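Plekberg Workplace Forum
Board: Furniture and Shared Rooms
Topic: Height-adjustable desks used as refreshment surfaces

facilities_desk_plekberg
Posted 20 September 2022

Members are invited to comment on a proposed change to the guidance on shared rooms. The present text, adopted in February, states that food may be placed only on fixed tables. Several departments have since moved to height-adjustable desks throughout, and the Bellcombe building no longer has a fixed table on its upper floor. The rule cannot be followed there as written.

The proposal is to permit whole fruit on adjustable desks under the following conditions. Fruit is to be kept in a shallow, open basket that can be rinsed. The basket is to stand toward the back of the desk, away from the edge at which people sit or stand. Cut fruit, drinks and anything requiring a plate would remain excluded.
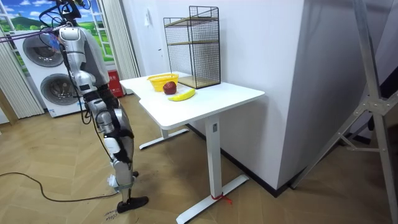 A desk with a curved cutout along the front edge offers less depth in the middle than at the sides, and staff should bear this in mind when choosing a place for the basket. Loose items such as apples and bananas should be returned to the basket before the desk is raised or lowered. Comments are requested within 2 weeks.

duggan_stores
Reply 1

The Duggan office supports the proposal in general. We would ask that the guidance specify plastic baskets. Our wicker baskets were withdrawn last year after juice from overripe pears soaked into the weave and could not be removed. A slotted plastic basket can be washed in the sink and is dry by the next morning.

hallway_nine
Reply 2

I do not agree with the proposal. An adjustable desk is a piece of working equipment, and the purpose of the original rule was to keep it clear. Once a basket is allowed, other items will follow. In our department a single bowl of clementines was joined by a toaster in under a month.

I would also note that white tabletops mark easily. A banana left over a long weekend leaves a brown stain that ordinary cleaner does not lift.

facilities_desk_plekberg
Reply 3

The toaster is acknowledged. The draft covers whole fruit only, and electrical appliances are dealt with in a separate section that is not under review.

With regard to staining, the cleaning contractor advises a paste of baking soda and water, left for 11 minutes and wiped off with a soft cloth. It should be tested first on the underside of the top.

drurkstead_annex
Reply 4

May I raise the matter of the floor. The annex at Drurkstead was built in 1926 and retains its original boards, which slope toward the window. Apples roll. We have found that a loose apple on a desk at standing height will reach the skirting board before anyone can intervene, and it is then unfit to be offered to others.

We would welcome wording to the effect that fruit should remain in the basket at all times — not merely when the height is being changed.

hallway_nine
Reply 5

The previous reply supports my position. A fixed side table would resolve the matter at a cost of 100 dollars per room.

duggan_stores
Reply 6

A side table occupies floor space that the smaller rooms do not have. The long foot bases of the desks already take up a good part of the walking area, and a further set of legs would make vacuuming difficult. I would prefer the basket.

facilities_desk_plekberg
Reply 7

The request from Drurkstead will be added to the draft as an option for buildings with uneven floors. The side table will be costed for the Bellcombe building only. The material of the basket remains open, and departments that hold a view on plastic or wire are asked to post it in this topic.

drurkstead_annex
Reply 8

Plastic, please. Wire leaves marks on the peaches.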